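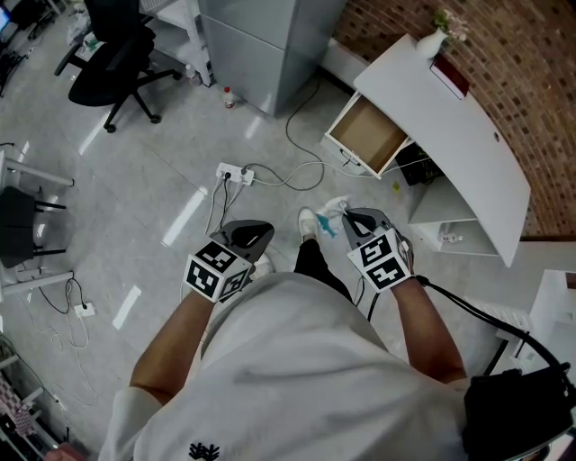
Wokerum Office Tidying Collection: Data Card

25 March 2025
Prepared by Sosina Gebremichael and Aivar Jaunzems

Summary

The Wokerum Office Tidying Collection documents the ordinary work of putting a small office in order. It covers floors, desks, drawers, open shelving and filing cabinets, and the loose articles that gather on and near them. The present release contains 263 sessions recorded in rooms of the Makum building. Each session is accompanied by a room sheet and a plain-language task note.

Rooms and furniture

Rooms were used as their occupants had furnished them. The room designated Gosling has a gray tiled floor and a red-brown brick wall, with a curved white desk placed against the brick. The desk has a drawer at its left end with a light wooden interior. A white open shelf stands beneath the desk. A tall light gray metal filing cabinet and a white shelving unit are also present.

Furniture was not moved between sessions. Drawers may be open or closed at the start of a session, and the room sheet records which.

Articles

The articles handled are those commonly found in an office: bottles, small bags, books and boxes, vases, and power strips with their cables. Articles are entered on the room sheet under a general name. Where the annotator could not determine what an article was, the entry reads "unidentified" and should be left as such. Contents of bottles and boxes are not recorded.

Tasks

- Clear floor: loose articles are taken up and placed on a shelf or desk, or in a drawer.
- Gather cables: cables crossing the floor are brought together along a wall or beneath a desk. Plugs remain in the power strip.
- Put away in drawer: one or more articles are placed in the drawer, which is then closed.
- Arrange desktop: articles on the desk are set toward the wall, leaving the front of the surface free. Vases with cut flowers are moved upright and are never placed in a drawer.

A session lasts no longer than 30 minutes and may contain several tasks in any order. Participants were told where articles belong but were given no fixed sequence.

Annotation

Task notes were written by Tudor Roman and reviewed by Aqeel Mohmand. Notes of more than 800 characters were shortened at review. The words "shelf" and "cabinet" were applied inconsistently in the first 200 sessions, where low white units may appear under either name. Correction of these entries is planned for April.

Known limitations

All rooms are in one building, and the furniture is largely white or gray. Cables are heavily represented in Gosling and much less so elsewhere. Paper documents were removed before recording for reasons of privacy, so the collection is unsuitable for the study of filing or the sorting of correspondence.

Access and contact

The collection is distributed through Kerorel to registered institutions. Requests for access, and reports of errors in the room sheets, should be addressed to Cornel Zamfir at the Wokerum project office. Reports should state the session number and the name of the room.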